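Red marble, palm fronds and the war on bubble wrap

A packing bench in Plotadstead has become the unlikely star of the town's small business scene, mostly on account of its decor. The bench is topped in red marble with white veins and backed on three sides by tropical leaf wallpaper, and on it goes the least glamorous job in retail: dealing with the bubble wrap.

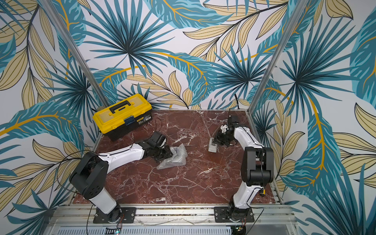
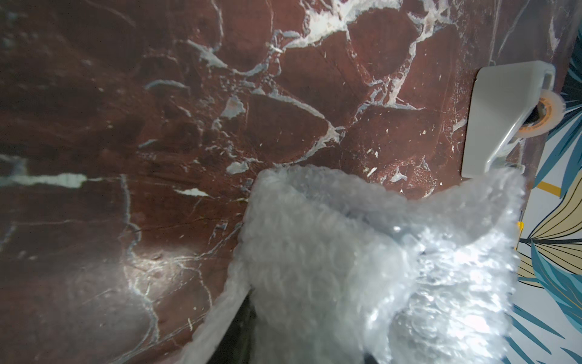

The bench belongs to Vosa, a homewares seller that sends out small breakable things to people who would like them to arrive that way. Owner Behrouz Karimi announced in January that the business would stop buying new bubble wrap until it had used up every piece already in the building. He had not, at that point, looked in the back cupboard.

"I thought we had a bag of it," he said. "We had a cupboard of it, and behind the cupboard there was a second cupboard."

The count, which Karimi insisted on doing properly, came to 3847 pieces. Most had arrived around stock from suppliers and been stuffed away by staff who felt bad about binning them. Since then 1124 pieces have gone back out the door with customers' orders, leaving a pile that Karimi describes as "still a colour I see when I close my eyes," though the wrap is clear.

The method is simple enough. A piece comes out of the cupboard, gets flattened on the marble and is checked for popped bubbles and old tape. Good pieces go into one of five sizes. Anything too tired to protect a teacup is folded over and used to fill gaps in the corners of cartons, where standards are lower.

Small boxed goods get a single layer and a strip of paper tape. Glass gets two. Candles get none, after a summer delivery in which the wrap left a lasting impression of itself on 57 of them. Those were sold off as "textured" and were gone by lunchtime, a result Karimi has declined to build on.

As for the marble, it was cheaper than it looks. Vosa took over its premises from Âu, a cocktail bar that closed after a short and thirsty life, and the lease came with a quantity of red stone and several rolls of leafy wallpaper in teal, navy and gold. The landlord wanted it gone. Karimi wanted somewhere to pack. The stone became the bench and the paper went up around it, there being no other wall in the place that anyone was willing to surrender to palm leaves.

Staff opinion remains divided. The polished surface is easy to wipe down and tape peels off it without a fight, which the old chipboard table could not claim. On the other hand, a clear plastic sheet laid on busy red stone takes some finding, and a pale label can vanish among the veins for a good part of the morning. One packer has asked for a plain grey mat. The request is being considered, in the sense that it is written on the whiteboard.

There have been grumbles from customers, too. A few have written to ask why their new vase turned up in wrap that had plainly seen some travel. Each parcel now carries a slip of paper explaining that the padding is on at least its second trip and would be happy to make a third. Complaints have dropped off, although one reader of the slip mailed her wrap back, along with a shopping bag of her own from under the sink. Karimi added it to the total with what he called mixed feelings.

He would prefer that people did not follow her lead just yet. Once the cupboards are empty, Vosa plans to switch to shredded cardboard made from its own cartons and to take in used wrap only from other traders on the street. The neighbouring suburb of Vidstead already has a swap shelf for packing materials outside its library, and anyone with a drawer full of the stuff is welcome to leave it there during opening hours, clean, dry and with the tape off.

Karimi is hoping to see the back wall of the second cupboard by the end of winter. The wallpaper is staying. There are two rolls left over, and he is open to offers.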